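Notebook, November, started a little after 7 in the evening

Back on the door chime project for the corner stores, and I'm happy to say we have something to show for the week! After the holdup at the Drekovel station (the night clerk is fine, thank goodness, and back on shift) the owners asked whether the silent alarm button could be made easier to reach. The old one sits under the register, and a person who has been told to keep both hands up can't get anywhere near it.

So the plan is a foot pedal, wired into the Vrettos panel they already have. I pressed the first pedal 200 times this afternoon with my work boots on, and the panel missed 5 of those, all of them when I came down on the heel side. I tried it again in sneakers and it felt a good deal softer — maybe too soft, if somebody is stocking cigarettes and steps back without looking.
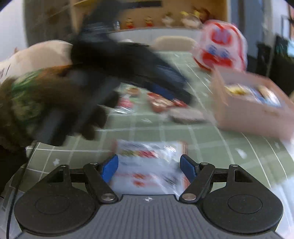

Bench, green grid cloth. Jaws and pins.

The delay is the other thing I keep going back and forth on. Right now the signal goes out after about 20 seconds, and I'd like that shorter, but the folks at Plelik say their dispatch desk gets buried in false calls as it is, and I do see their point. I'll write up both settings and let the owners choose.

Still to do: stiffer spring, longer cable for the Rudeo Street store (their counter is enormous), and ask whether the camera clock there was ever set back an hour. Leaving the pedal plugged in overnight.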